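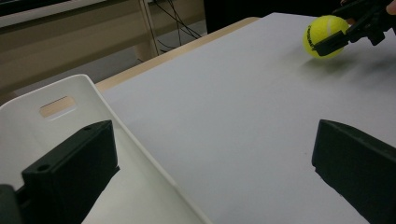

Pleston Hall Opens Sorting Room for Used Tennis Balls

The sports hall in Pleston has opened a small sorting room where used tennis balls are checked, cleaned and given to schools and families. The work began in May, and in the first month 744 balls passed over the tables. The hall did not expect so many.

The idea is from Hường Cù, who teaches tennis to beginners at the hall. For many years she kept old balls in bags under the stairs, and every winter the bags became more. "A ball that is too soft for a match is still a good ball for a child," she said. "I did not like to throw them away, but I also had no place to put them."

Now there is a place. The room is on the ground floor, next to the changing rooms, and it was used before for storing nets. The hall put in tables with a gray top and wood on the edge, and bought white plastic trays with a handle slot in the side, so that a full tray can be carried to the shelf. The ball in the picture was on the table during a morning of sorting, across from one of these trays.

Checking a ball takes very little time. The person at the table presses it in the hand, looks at the seam, and drops it one time from the height of the shoulder. Balls that bounce well go back to the hall for training. Softer balls go to schools. When the felt is open or the rubber has a crack, the ball is put in a separate bag and waits for the recycling company Truststead, which collects two times in a year.

From the first 744 balls, 235 went back to training and 67 were too damaged to use. The rest was prepared for schools in Pleston and in Fararport, where the primary school asked for balls to put under the legs of chairs in the music classroom. The teachers there cut a cross in each ball and push the chair leg inside. The floor has fewer scratches now and the lessons are less noisy, the school wrote in its newsletter.

Duyên Lâm, who organizes the room in the afternoons, said that dog owners also come to ask. They may take 2 balls for each visit, from the soft ones only. She reminds them that the felt is rough for the teeth, and that a dog should not chew the same ball for many hours.

The trays and tables were paid with a gift from the Huỳnh family, who have a bicycle shop near the hall. The hall will now use part of the training fees to buy more trays, and would like to have a second shelf before the autumn courses start.

Used balls can be left at the front desk when the hall is open. They should be dry, and please take them out from the tube, as the tubes are not collected. Balls for padel and squash are not accepted at this time. Schools which would like to receive balls can write their name and the number they need in the book at the desk, and they will get a call when the order is ready.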